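인쇄하기 | 이메일로 보내기

3. 자료와 방법

3.1 상담 게시판이라는 고해소

이 절에서는 기독교 청년 사역 사이트의 익명 상담란이 어떤 글로 채워지는지, 그리고 우리가 그것을 어떻게 읽었는지를 적는다. 분석 대상은 플리라노(Plirano)에 개설된 공개 상담 게시판이다. 운영 단체인 고세사우(Gosesau)는 이 공간을 '기도 부탁과 신앙 질문'을 위한 곳이라고 소개한다. 소개문은 짧고 게시판은 길다. 수집한 게시물은 3,341건이며, 중복 글과 광고, 그리고 찬양팀 드럼을 처분한다는 글 한 편을 제외하고 2,959건을 남겼다. 드럼 글에는 진심 어린 기도 댓글이 여럿 달려 있어 제외하기가 아까웠다.

선행 연구는 이런 게시판을 대체로 두 갈래로 읽어 왔다. 하나는 목회 상담의 연장으로 보는 입장이고, 다른 하나는 공동체 규범을 익히고 확인하는 장으로 보는 입장이다. 두 입장의 연구자들은 서로의 논문을 성실하게 인용하면서 좀처럼 읽지는 않은 듯하다. 본 연구는 후자에 가깝지만, 전자가 주목해 온 위로의 문체를 버리지 않는다. 의심을 고백하는 글에 달린 답글은 교리 설명으로 시작해도 안부로 끝나는 경우가 많고, 그 안부를 잘라 내면 자료의 절반쯤은 무슨 말인지 알 수 없게 된다.

3.2 '의심'의 조작적 정의

의심은 정의하기 까다로운 말이다. 게시판에서 "요즘 믿음이 약해졌어요"라는 문장은 신의 존재를 묻는 글에도, 새벽기도에 세 번 빠졌다는 글에도 똑같이 등장한다. 우리는 코딩 지침서 초안에서 의심을 '핵심 신조에 대한 동의의 유보'로 정의했다가 한 달 만에 포기했다. 그 기준으로는 새벽기도에 빠진 사람들이 전부 사라졌는데, 정작 가장 괴로워하는 글은 그쪽에 있었다.

수정한 지침서는 의심을 3개 유형으로 나눈다. 교리적 의심은 특정 가르침의 진위를 묻는다. 관계적 의심은 하나님이 자신을 듣고 있는지를 묻는다. 자격에 대한 의심은 이런 질문을 하는 자신이 여전히 신자인지를 묻는다. 세 번째 유형의 글은 대개 사과로 시작한다. 질문을 해서 죄송하다는 사과, 길어서 죄송하다는 사과, 지난번에 이미 물었는데 또 물어서 죄송하다는 사과가 차례로 나오고, 질문 자체는 마지막 줄에 가서야 조그맣게 붙는다.

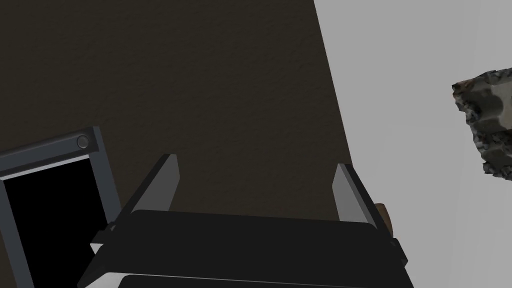
그림 1

유형이 겹치는 글은 가장 많은 문장을 차지하는 쪽으로 분류하되 사과문은 문장 수에 넣지 않았다. 이 규칙이 없던 초기에는 일부 글이 통째로 '사과'가 되어 버렸다. 제2 코더를 맡은 엘리사 레오네(Elisa Leone)는 사과를 별도의 유형으로 세우자고 주장했고, 제1 코더인 필자는 반대했다. 지금은 레오네가 옳았을 가능성을 인정하지만 그때는 이미 표를 다 만든 뒤였다. 이 문제는 5절의 논의에서 다시 다룬다.

3.3 답글의 처리

답글은 질문 글과 분리하여 코딩했다. 답글 작성자는 고세사우의 상담 담당자와 일반 이용자로 나뉘며, 담당자의 글에는 이름 옆에 작은 표시가 붙는다. 다만 표시가 있다고 해서 답이 더 권위 있게 읽히는 것은 아니었다. 담당자의 답은 성경 구절을 먼저 제시하고 적용을 뒤에 두는 순서를 충실히 지켰고, 이용자들의 답은 "저도 그래요"로 시작해서 구절을 잊어버리거나 책 이름을 틀렸다. 질문자가 다시 돌아와 감사 인사를 남기는 쪽은 주로 후자였다.

답글의 길이도 기록했다. 2,000자를 넘는 답글은 따로 묶어 읽었다. 이 묶음에는 공통된 특징이 있는데, 중반을 지나면 답하는 사람이 자기 이야기를 하기 시작한다는 점이다. 플랄러드(Flullard) 지역의 한 교회를 떠난 사연이 질문보다 훨씬 길게 이어진 답글도 있었다. 우리는 이런 대목을 '이탈'로 코딩했다가 나중에 '동행'으로 고쳤다. 명칭을 바꾼다고 내용이 달라지지는 않지만, 심사자 한 분이 전자를 몹시 싫어했다.

3.4 윤리와 한계

게시판은 로그인 없이 열람할 수 있으나, 공개된 글이라는 사실이 연구 대상이 되겠다는 동의를 뜻하지는 않는다. 본문에 실은 인용은 뜻을 해치지 않는 선에서 표현을 바꾸었고, 필명은 모두 삭제했다. 코딩은 텍스트 주석 도구 셰크(Shek)로 진행했다. 셰크는 '은혜'를 사람 이름으로 인식하는 습성이 있어 해당 태그는 손으로 고쳤는데, 실제로 은혜라는 이름의 이용자가 있어서 일부는 다시 되돌려야 했다.

자료의 가장 큰 한계는 의심하는 사람 가운데 글을 쓴 사람만 남아 있다는 데 있다. 읽기만 하고 나간 사람의 의심은 어느 유형에도 들어가지 않는다. 담당자들도 이를 의식하는지, 답글 말미에 '이 글을 조용히 읽고 계실 분들께'라는 문단을 따로 두는 일이 잦았다. 수신인이 확인되지 않는 이 문단들은 질문에 대한 답으로 코딩하지 않고 부록에 모아 두었다.

인쇄하기 | 이메일로 보내기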